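From: Nhàn Lương
To: Prorkham workshop list
Date: 2021-03-21
Subject: Re: [prorkham] Hand-held grippers, finger pads and cube mounts

Hi Thảo, hi everyone,

Thảo Từ wrote:
> Glad to hear the second pair is together! Two things before I print
> mine. Did you stay with the soft black pads or go back to the hard
> ones? And are the marker cubes still coming loose at the base? Mine
> wobbled all through September and I ended up taping them, which looked
> awful and didn't help much.
>
> Also, what are you practising on? I only have a drawer of spoons.

Sorry for the slow answer, I wanted to get a proper evening in with them first (and then the evening turned into three, you know how it goes upstairs).

Soft pads, definitely. I know they're a nuisance to cast and I threw out more of them than I'd like to admit, but the hard ones skate off anything smooth and you find yourself squeezing until your thumb aches. I did round the tips over a bit more than in your drawing. Hope you don't mind! It makes it easier to come down beside something lying flat and tip it up. 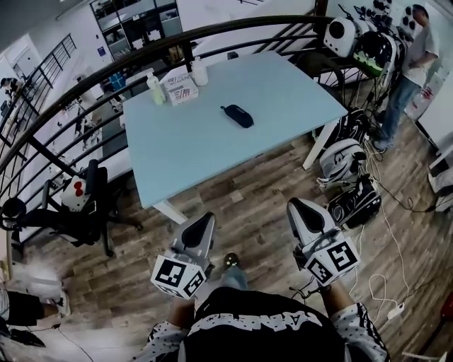

Now, the cubes. I gave up on the glue altogether and went to a screw from underneath, with a little lip so the cube can't twist. It adds a few grams at the wrist, and I noticed it for the first ten minutes and then forgot. Please check your patterns before you stick them on, though. I had two faces swapped on the left one and spent a whole night blaming the tracking software, when the poor thing was doing exactly what I'd told it.

For practice I've been using whatever is handy. A glasses case is lovely to start with, nice and chunky, and it doesn't matter if you drop it. Pump bottles are harder than they look, so go for the body and leave the neck alone. Spoons are cruel, Thảo, I'd leave them for later.

My aim is 100 good runs with each object and I've got 50 on the case so far. Phan reckons we'll want 900 all up before it's worth training anything, and the Vedesa people apparently went to 3000, but they have a lot more hands than we do.

One grumble. The cable on the right-hand one still tugs when I reach across myself. I've tried a longer lead and that only gives me more to step on. If anybody has a neat way of running it up the forearm, I'm all ears.

I'll put the new cube mount in the shared folder once I've fixed the colour labels on the drawing. There's a bit of grey filament left on the shelf if you want to print a set here, Thảo, just bring your own screws, I've used up the short ones.

Cheers,
Nhàn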